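3.2 Harvest sermons
Sermons at Plosbridge overran in August, as sermons will.
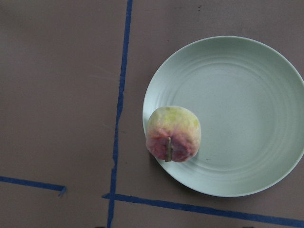

3.3 Grace at table
The two chapels share a hymnal and little else — least of all a grace.

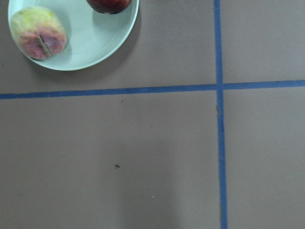
Hamdia Feyisa objected that the long grace was the older one, and had the minute book to hand. Clillis keeps the short form, to the relief of its cooks.

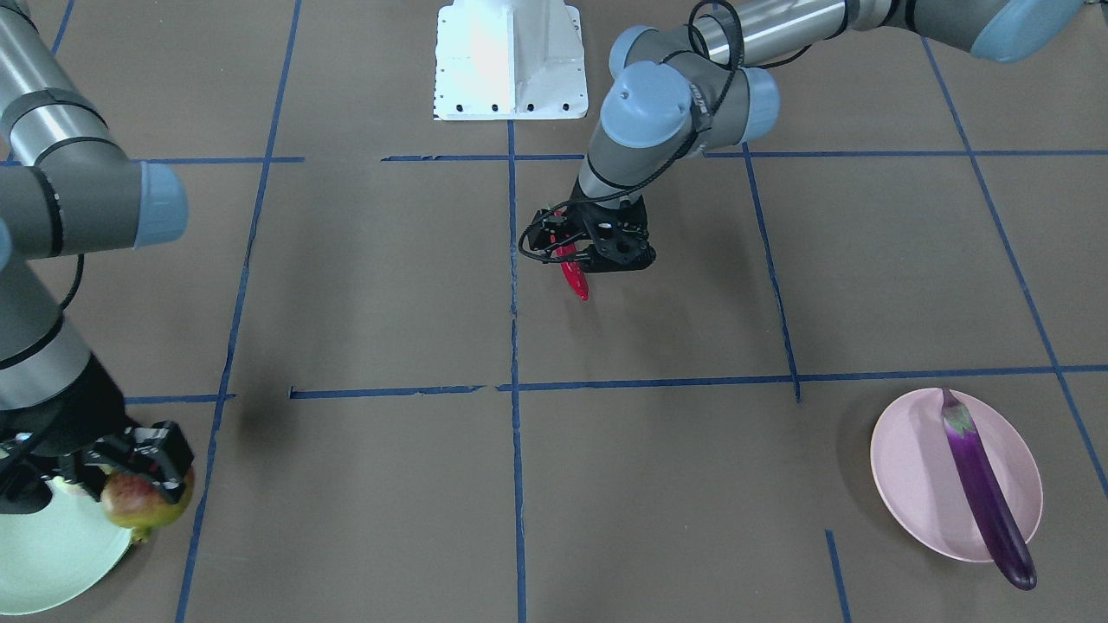

Figure 2. Red chilli, aubergine and a round fruit.

We coded three forms, silence included.
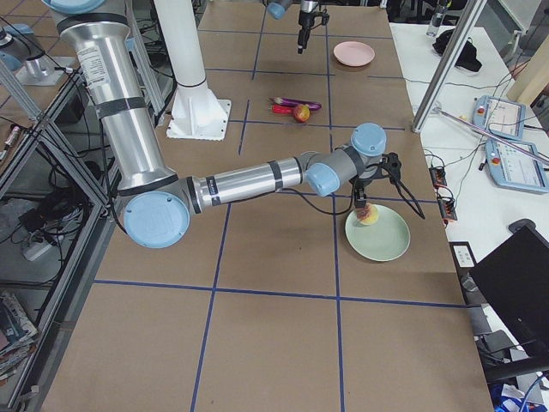 Was the sung grace coded separately? It went in with the long form.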